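Skilano Fruit and Basket Set – README

Version 2, August 2019
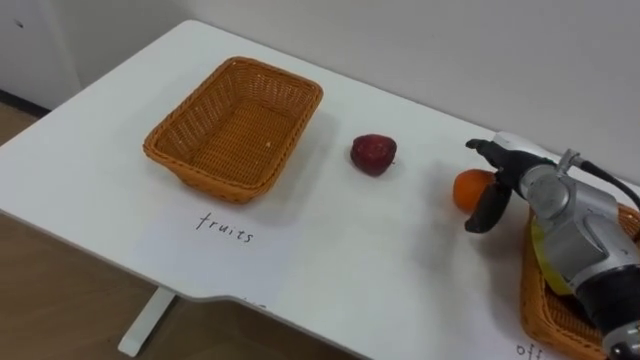

Photo: Skilano project, CC BY 4.0

What is in the set

Skilano is a collection of short recordings of fruit being sorted into baskets on a table. The subject is the tabletop: the fruit, the woven baskets and the handwritten words that say what goes where. There are 3511 recordings, and 2975 of them have been checked by hand. The remainder are included but marked as unchecked in the index.

The table

All recordings use a white tabletop against a plain white wall. Labels are written straight on to the table in thin dark ink, in lowercase, as with "fruits" beside the wicker basket. We tried printed cards in the first version and dropped them, as they slid about and ended up under things. The ink wipes off with a damp cloth but can leave a faint trace, so old marks may show near the edges. Please don't treat these as labels.

The baskets

Baskets are rectangular, in an open lattice weave with a thicker rolled rim. The sides slope in towards a flat bottom, so round fruit tends to settle in the middle. A basket may stand at any angle to the table edge. Small crumbs or specks in the bottom are not listed as contents.

The fruit

Oranges are small and bright, with a dimpled peel. Red fruit varies more. Some pieces are lumpy or wrinkled, and where the person checking could not be sure of the kind, the entry reads "red fruit" – please keep that wording if you pass the list on. Bruised pieces stayed in use until they split.

Files

index.csv – one line per recording
contents.csv – fruit and basket at the start and end
labels.csv – the handwritten word, spelled as on the table
unchecked.txt – recordings not yet looked at

Known problems

In 31 recordings the label is hidden for the whole length. Shadows beside the baskets are soft and grey, and a few early outlines in contents.csv include them by mistake. The May release had 1067 recordings under an older numbering, and its numbers do not match this one.

Use

Free to use and share with credit to Skilano. Corrections to contents.csv are welcome – send the recording number and the line as it should read.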